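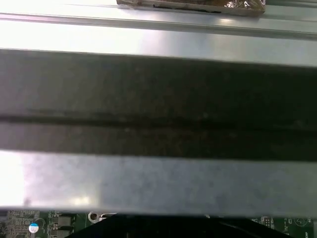
Hilary Mottram
Blog owner, occasional diver, full-time grumbler
Sep 11, 2022

I have been putting off writing about the Ralden trip, partly because people keep asking whether it was "worth it" and I still don't have a short answer. So you can have the long one.

Ralden, for those who missed the endless posts in the spring, is the island that every dive forum decided was the next big thing. Untouched walls, empty moorings, fish that have never seen a diver. I have been diving long enough to distrust all of those phrases, and the last one in particular. If the fish have never seen a diver, who took the photographs in the brochure?

I booked anyway. The package was with Dornilar, who run the bigger of the boats out of the harbour, and it came to 1077 euros for a week with 10 dives, a room and breakfast. Flights were on top. So were tank hire for anything beyond the 10, the marine park fee, something called a harbour contribution, and lunch. The lunch I would have forgiven if the website hadn't shown a table of people eating lunch on the boat and looking delighted about it. They had presumably paid.

The diving, then. I'll go through it in the order I did it.

The first day was a check dive in the sandy bay by the harbour, and check dives are always dull, so I won't hold that against anyone. You kneel on the bottom, you take your mask off, you put it back on, you swim about over the eelgrass while the guide looks at how much you flap. There was a decent cuttlefish under the jetty. I saw it again on my way back and it seemed as bored as I was.

The second day we went out to Traren, which is the site on the front of every leaflet. It's described as a wall that drops away "into the abyss". I looked this up on the chart pinned up in the shop. The wall starts just below the swim-through and goes down to a shelf at 120 feet, and after that there's a slope of rubble. A nice wall! I like a wall. But a shelf you can see from halfway down isn't an abyss, and if you are going to charge people extra for an "advanced" site you might tell them what the bottom looks like.

The top part of Traren was the best diving of the week, as it happens. There's a long crack running along under the lip, and if you go slowly with a torch it's full of things: squat lobsters, a lot of small shrimp, a moray that had its mouth open in the way that makes beginners think it's cross. Yellow cup corals all along the underside. The trouble is that hardly anyone went slowly. The briefing was all about getting down to the shelf, where we had a few minutes of looking at grey rock and each other before our computers started to complain. Then everyone came up past the good bit with half their air gone and did their safety stop over the mooring block.

I asked the guide if we could do the second dive there and stay shallow. I was told that Traren is a deep dive. So it's deep because they take you deep, and they take you deep because it's deep. I have met this kind of thinking at work and didn't expect to pay to meet it again on holiday.

Visibility gets its own paragraph, as it's the thing the forums lie about most. The website says "up to" a figure that I won't repeat. "Up to" is doing a lot of work there. My wages are up to a million pounds a year. We went in March, and I know March isn't the clearest month, the plankton is starting and there's run-off from the hills if it has rained. Fine. But Dornilar sell March as "the quiet season for those in the know", and nobody who took my deposit mentioned the plankton. On the worst morning I could see my own fins and the fins of the person in front. On the best afternoon it opened up and went that lovely deep blue, and I could see the whole of the boat from below, ladder and all. I'd call the average perfectly ordinary. Ordinary is all right. I dive in quarries at home.

There was a manta, supposedly. One person on the other boat had seen one the week before, and by the third evening this had become "we get mantas here". I would like some kind of rule under which a dive centre may only put an animal on its T-shirts if it turns up more often than I do.

Now the things people are going to say in the comments.

"You should have gone with the small operator." Yes, maybe. The small operator didn't answer my emails. I went past their hut twice and it was shut both times with a wetsuit hanging on the door handle. They may well be wonderful. I have noticed that in every dive resort the place you didn't use is the one that would have changed your life.

"You should go in the autumn." Everyone says this about everywhere. When I went to the last place in the autumn I was told I should have come in spring.

"It's about the whole experience." I have some sympathy for this. The island is pretty, in a scrubby, goaty sort of way, and the walk over the top to the lighthouse is lovely if you start early enough. The room was clean. The breakfast was bread, cheese, olives and an egg, the same each day, and I was happy with that. In the evenings I mostly ate at Çetinkaya, the grill place behind the chandler's, where the tables are jammed up against the road and you have to pull your feet in when a scooter goes by. Their grilled sardines were better than anything I saw under water, and a good deal easier to find. I'd go back to Ralden for those and not bring any kit at all, and it would cost a lot less.

The kit question comes up too. I took my own regulator, computer, mask and boots and hired the rest. The hire wetsuits were tired. Mine had a knee that had been glued, and then glued again. It kept me warm enough on the first dive each day and not on the second, when it had been sitting in a heap on the deck. The jackets were fine. The weights were fine, they're weights. If you feel the cold, take your own suit and pay for the baggage. I worked it out afterwards and the difference between hiring for the week and paying the airline would have bought me two plates of sardines.

Safety I have less to moan about, which annoys me slightly. They did a roll call before leaving each mooring and they did it properly, face by face. The oxygen was on board and somebody showed us where. The groups were small – 4 to a guide, as promised – and when one diver had trouble with her ears she was taken back up without fuss and without being made to feel silly. I've been on flashier boats that did none of that. If you're newly qualified and nervous, I would put that above anything I have said about the abyss.

What I can't swallow is the "untouched" business. On the shallow part of the north reef there are bare patches under the mooring where chain has dragged, and at least one big sea fan that's been snapped off at the base and was lying there on its side. There was fishing line wound all through the rocks at the point. I picked out what I could reach and filled a pocket with it. None of this makes Ralden a bad place, it makes it a normal one, with boats and anglers and people who kick. But every visitor gets told at the start of the week how pristine it all is, and then drops in on top of the evidence. The guides must see it too. They swim past it every day.

I raised this on the last afternoon, politely (I can be polite), and was told there is a plan for new moorings. There may be. I asked when and was told "soon". I asked who pays and was told it comes out of the harbour contribution. I've asked by email since what the harbour contribution has been spent on so far and have had a very friendly reply thanking me for my interest in the marine environment and offering me a discount if I book again before the end of the season.

So, was it worth it? For the crack at Traren, the cuttlefish and a week away from my desk, I could talk myself into it. For "the best diving in the region", no. I've had better afternoons off a pebble beach with a flask. If you do go, these are the things I'd want to be told:

Ask what's included and get it in writing, lunch and fees as well.

Ask for the shallow half of Traren and keep asking. If there are a few of you who want it they may give in.

Take a torch, even for the day dives.

Don't pay for the photo package. It's somebody's camera on a stick and you will be upside down in all of them.

Take your own suit.

Book the dives for the start of the week. The wind got up towards the end and we lost a morning, and the dive we missed was "moved" to a site we had already done.

I have a half-written post on dive computers and why I've stopped trusting the reviews of those as well, which will go up when I've calmed down. Comments are open below. If you have seen a manta at Ralden, with your own eyes, I'd like to hear from you, and I will want to know what month it was.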